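Costume plan for the Flekcombe street party is locked in. Four adults and two kids going as a cheese board. Posting as I go so I stop getting the same questions in my messages.

The brie wedge is done. Couch foam, white felt, cream paint on the cut side. It weighs almost nothing, and you can sit down in it if you turn sideways.

Swiss took the longest. I cut 29 holes before I decided that was plenty. Use a bread knife for foam. Scissors chew the edges and you'll be picking crumbs out of the carpet until March.

Crackers are cardboard with the dots done in brown marker. Kids wear them front and back on ribbon. Ten minutes each.

The grapes are still a problem. Purple balloons pop if you lean on a fence, and last year at Clumberg I got home with two left. This year I'm trying foam balls pinned to an old jumper.

Budget was $10 a head. We're over on felt and under on everything else. Paint was left over from the spare room.

For the real food, I'm bringing baked camembert with honey and thyme, plus a fig paste from Ledesma. The organiser reckons some 2000 people came through last time, so I'm doubling the crackers.

Still to do: hat for the olive, straps for the brie, and someone has to agree to be the quince.
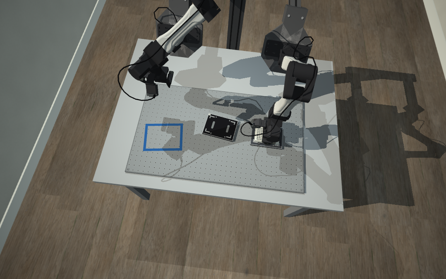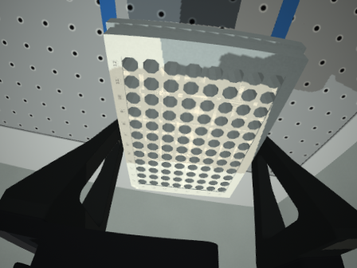

Serena Melis replied that she'd be the quince if she could wear her own shoes, and asked whether the foam balls come in a smaller size, as she did grapes once with big ones and couldn't get her arms down.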